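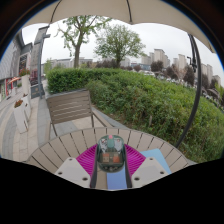
Mali Foulkes wants to know whether going to one of these robot open days is worth it if you've never so much as changed a plug, and whether there was anything in it for people who just want a tidier kitchen. Yes to both, Mali, and do take a cushion!

I went over to the Udetti open day expecting to stay for a cup of tea and ended up there most of the afternoon. Nilmini Thambiah from Ekanayake was giving the talk on hand-held grippers, the sort a person carries about and works by hand so that a robot can learn from it later, and she was so patient with all of us (I asked the same thing twice). What I hadn't expected was to come home with a page of notes for my own cupboards and my own patio table, so I've typed them up while I can still read my writing.

Slatted garden tables. Small things go down the gaps, as anyone who has lost an earring back will know. Put a flat pad or a folded tea towel down first and do your fiddly jobs on that. A pale one is best for dark screws, and the other way about.

Picking up small things. Come at them from above with both sides closing together, and go slowly. I'd always scrabbled at drawing pins from one side and chased them across the worktop. Kitchen tongs work the same way, and I now turn sausages without losing any to the grill pan.

Slippery jars. Ridges help. A wide rubber band round the lid does very nicely, two if it's a big pickle jar.

Putting things back. Nilmini said a robot copes far better when the mug lives in the same spot every day, and so, it must be said, does my husband. We've put a strip of masking tape along the shelf edge with the names on.

Practice. The Masby people had a tally board up with 1,038 tries at folding one cloth, of which 945 had been marked as good. I felt much better about my fitted sheets after that.

Gundness are having their own day in August, and I'm told there will be scones.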